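Tomoana storage trial, Tuesday, bench notes
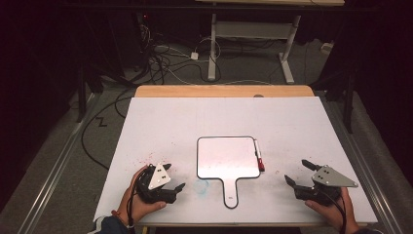 Water containers first, as the ward asked for a rotation scheme that families can run without a spreadsheet. Two container types are in the trial, the Radari stackable and the older Bitis drum. Both sets were filled from the tap at the meeting house in June and left in the north store. Label ink is still the weak point. The dry-erase gives strong colour on the cards but can't be trusted for fill dates, and the handheld board has pinkish smudges on its writing face, so dates go on in paint pen from now on. Card wording stays as fill date, family name, shelf.

Taste check at 12 weeks: Radari neutral, Bitis slightly plastic. Aerating between jugs removed most of it. Cap seals on both sound, no weeping on the shelf paper.

Wheat. Nuanchan Sombatkul opened the Tiltska bucket and sieved 600 g. No insects, no webbing, smell clean. Oxygen absorbers had gone hard — expected. Resealed with 2 fresh ones and put back on the lower shelf.

Still open: whether the lesson handout should quote a quantity per person or leave that to each household. I favour leaving it. The last handout gave a figure and several families bought the lot in one week, on credit, against the advice in the same paragraph.

Next: reweigh the oats, check lid gaskets on the remaining Tiltska buckets.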